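Undex wrist cable guide kit: why we now sell it with a longer loop

Home > Cell spares > Cable and hose management

I'll tell you up front that this kit exists in its current form because of a fault I chased for far too long. We'd been running the flower sorting job on our demo cell in Onuvthorpe (artificial stems, lovely and light, you'd think nothing could go wrong) and every so often the gripper would let go halfway through a lift. No alarm and no bump, the fingers just opened.

So I did what everyone does and blamed the software. Callum Gosling rewrote the grip check, I swapped the finger pads, and we ran the thing with nothing to pick up at all, wide open over bare table, over and over.
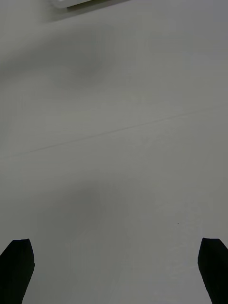

Not one fault in all that time, of course! Senga Lennox was the one who noticed that the dropouts only came when the wrist was rolled well over to get under a stem. The old guide held the cable so snugly that a big roll tugged on the connector, and for a split second the gripper lost its signal and went to its default state. On our unit the default was open. Please check yours, because if you're handling anything heavier or sharper than silk roses, that's a safety matter and you'll want it sorted before anyone stands near the cell.

What's in the kit

2 cable saddles, soft lined, grey
5 reusable hook and loop ties
305 mm of braided sleeve
Strain relief boot for the gripper connector
Fitting sheet (Telma Bravo's drawings, much better than my old ones)

Hydrangeas were our worst case, with big floppy heads and stems that want to be picked up from a silly angle. They're still what I test every guide on.

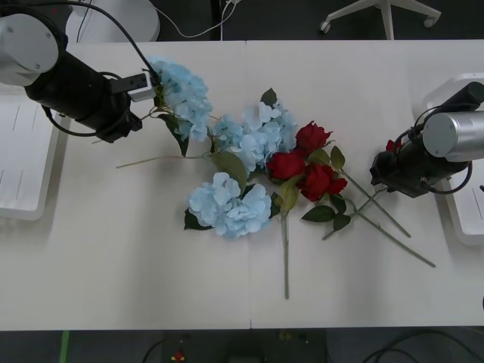 Hydrangeas and roses on the two-arm table, left gripper on a stem.

Fitting it

Hit the emergency stop and isolate the power first. I mean properly isolate it, a paused program doesn't count. Take off the old guide, fit the boot, then jog the wrist by hand to both ends of its roll if your arm allows it and leave enough slack that the cable never goes tight. It'll look like too much cable. Leave it alone! Do keep the loop clear of the elbow, though, as a pinch there will give you the very same fault in a different spot.

After that, run it at reduced speed with something soft in the gripper and watch the connector while you do.

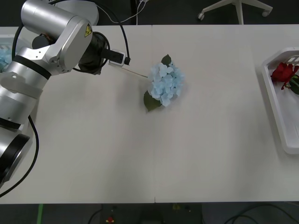 Returns and swaps

If you've got the older snug guide from us, send it back and we'll swap it at no charge. Colin Bramwell looks after returns at our Ketby shop and he'd like the connector as well if it's been playing up, as we're keeping the worn ones to compare. Pop a note in with the arm model and the colour of your old saddles.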